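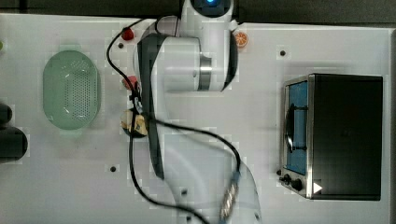
Divya Gowda wanted to know, before I'd even plugged the laptop in, whether any of this would hold up if we swapped the arm, because her group had picked a gripper off a slide like mine once and spent a whole spring regretting it. Fair. I told her to hold that thought until the end, and I'm telling you the same.

Opening. Say the title, skip the biography. We compared two sets of fingers, the Orkar and the Jarik, on one arm, with one controller and play-kitchen groceries. Pause here for anyone who came for the keynote next door.

The numbers. 3,425 grasp attempts logged. 1,980 of them on the Orkar, the rest on the Jarik. The split is uneven because the Jarik arrived late and then its mounting plate arrived later. Don't apologize for this twice, I did in November and it ate a minute.

Failures. 258 attempts thrown out before scoring, nearly all for cable trouble. Spend time on this. Everyone in the room has a cable story and they will nod. Ours: the slack you need for a full wrist turn is exactly the slack that wanders over the table and lies down on the food. We tried shorter. Shorter pulled the connector. We tried clips, and the clips have opinions about joint limits.

Objects. Small round things are where both grippers look worst. Fingers come down a little off center and the thing leaves. Flat things, a slice of something, come next. We expected the bottle to be easy and built the whole demo around it.

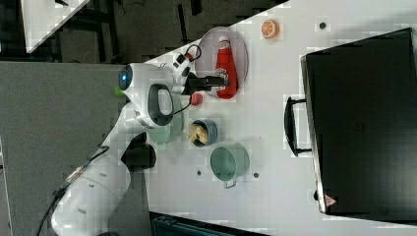

The bottle is easy if you come in across the short side. If the planner gets creative and goes for the long way, you get a lovely approach, a confident close, and a score of zero. The Orkar forgives this more often. The Jarik closes faster and is wrong faster. (Wait for laugh. If no laugh, move on briskly.)

Controller. Keep it short. We ran the Albers controller with default force limits for the first 4 sessions and then turned them down after some crunching. All results on the next slide are from after the crunching.

Cameras. The overhead view is fine until the arm is in it, and the arm is in it whenever you care. Tilted view helps with bowls. Mention Deseo's calibration script, say it works, do not say how long it took us.

Back to Divya's question. Would it hold on another arm? The ranking on round objects, I think so. The cable numbers, no chance, those belong to us.

Leave the last slide up during questions. Bring own clicker, theirs goes backward.

Last updated: November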